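From: Narendra Upadhyay
To: arm-users list
Date: November 26, 2022
Subject: Re: [arm-users] Pushing task, arm stops dead near the pile

Hi Elsa, and hello everybody,

Elsa Björklund wrote:
> Ours at Trarnik has started tripping its force limit
> whenever the rod gets in among the blocks. Out in the
> open it pushes all day. Has anyone seen this? I have
> already swapped the cable once and I'm running out of
> ideas.

Oh, I do feel for you, because we lost the better part of a week to this at Gridesero and I was every bit as sure it was the cable! Our arm would push a lone block across the board quite happily, then go over to the crowded side, give one little shudder and drop into a protective stop. The log said 20 newtons every time, and that happens to be our limit.
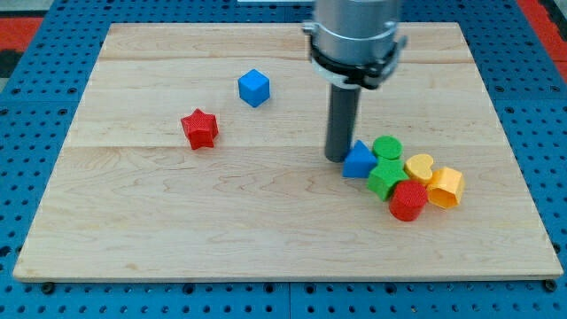 What we found in the end was the height of the rod. Somebody (all right, it was me) had taken the board off to clean under it and put it back without touching off again, so the tip was 2 mm lower than the program believed. In the open it only rubbed. Against a bunch of blocks, the drag on the wood and the weight of the pile added up, and over it went.

So before you buy another cable, please do touch off at all the corners, and check that the clamp ring is snug. And I'd beg you not to raise the limit to get through the day. We tried that on the old Sutherland cell and bent a rod, with a student's hand much closer than I like to remember.

Write to me off the list if you'd like our touch-off script. It's a bit of a mess but you're very welcome to it.

Warmly,
Narendra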